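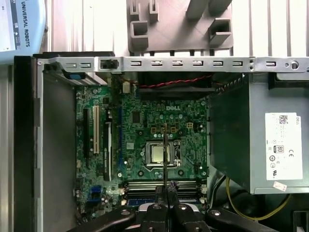 Case open on its side, motherboard in the middle.

Fall electrical and workspace safety check, Ferkosach Street workshop
Done by: Aslak Ljungberg
Date: Wed 23 October

OK so I did the whole walk-through myself this time and it took most of the afternoon. Comments are under each item, and they're long (sorry, you know me). Anything marked FIX needs a name next to it by the end of the month, please!

1. Exits and walkways clear
OK. Back door opens all the way now that the Wijaya shelving has moved. I measured the aisle by the paint cupboard at 77 cm, and I'd love a bit more than that, but it passes.

2. Fire extinguishers
FIX. The one by the kitchen is fine, needle in the green, tag readable. The one by the loading door has a stack of flattened boxes leaning on it. I moved them. They'll be back by Friday, I bet.

3. Extension cords and power strips
FIX. I found six power strips and two of them were plugged into each other under the sewing tables. Come on, folks! The long orange cord has a nick in the jacket near the plug, so I cut the end off and binned it. Don't go fishing it out.

4. Breaker panel
OK. Door shuts, labels are new, nothing stored in front. Breaker 4 still says "Indik room" even though we've called it the sewing room forever, but I left it because the electrician knows it by that name.

5. Electronics being repaired
OK with a comment. House rule is the same as always: unplug at the wall before you take a cover off, and hold the power button for a few seconds after. Power supplies stay closed. I mean it, not even a peek, they can hold a charge long after they're unplugged. If one is bad, swap the whole unit.

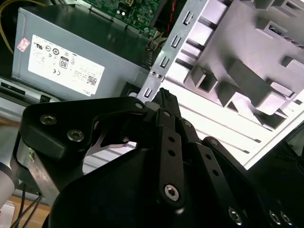 Item 5: power supply with its label, left closed up in the case.

6. Lighting
FIX. Two tubes out over the cutting table, one flickering in the hall (drives me nuts). Replacements are on the Trerkura order, 70 dollars for the box, and I've got the ladder booked.

7. Chemicals and solvents
OK. Lids on, cupboard locked. The sheet for the contact glue was missing so I printed a new one and taped it inside the door.

8. First aid kit
FIX. Out of medium bandages again, and the eyewash expires this month. Who is using all the bandages?? Please write it in the book when you take one, even for a paper cut.

9. Smoke alarms
OK. Pressed every button, scared the cat next door. Hall battery replaced.

Work order for the FIX items is number 959. Text me if you want one and I'll put you down for it.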